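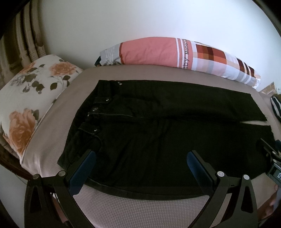

1. Background

The seminar room used by our course has one large window facing south and blinds that do not close fully. Students at the back had complained that slides were hard to read after midday. Our group was asked to compare two ways of showing slides in the room: the ceiling projector already fitted, a Ramis, and a Drasta flat display on a wheeled stand, lent by the department for the length of the project.

2. Method

We used the same set of 26 slides on both devices. Half had dark text on a white background and half had white text on dark blue. Text sizes ran from very small to large. Each set was shown once with the blinds up and once with them down, always from the same laptop and over the same HDMI cable. Readers sat in the front, middle and back rows and marked every line they could read without leaning forward. This gave us 194 usable answer sheets. A further 2 were left out as the row had not been filled in.

3. Results

With the blinds down there was little between the two devices in the front and middle rows. In the back row the projector did better on small text, as its picture is much wider. With the blinds up the order changed. White text on dark blue was very poor on the projector in every row, and the display was preferred by most readers. Reflections from the window were a problem on the display for the seats nearest the door.

Fan noise was not measured. Several readers wrote that the Ramis was loud in the second half of a session.

4. Limits

The lamp in the projector had been changed some 200 hours before the tests, so an older lamp may give worse results. All tests were done in summer. We would like to repeat them in October, when the sun is lower.

5. Recommendation

Keep the projector, fit blinds that close properly, and use dark text on white for slides.

Rao project group, August 2023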